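Flower bench check, Ilton packing room, December
Filled in by Tülin Tekin

Cables clear of the fingers: OK. I do tug them, Lutz!
Floor round the bench: please tidy, I nearly tripped.
Stop button: OK, 2 presses.
Loose leaves on the table: comment. They used to be my job and I still reach in without thinking. Wait 3 seconds after the stop.
Grip on thin stems: keep watching.

Blue hydrangeas at the bench:

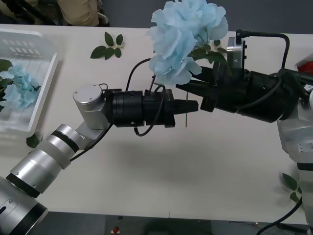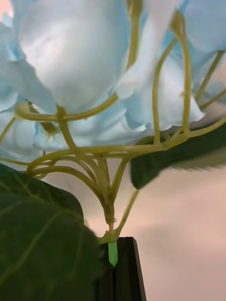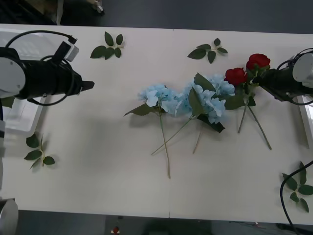
My wrists ache less, but I miss the chatting. Could Hooman and I swap every 30 minutes?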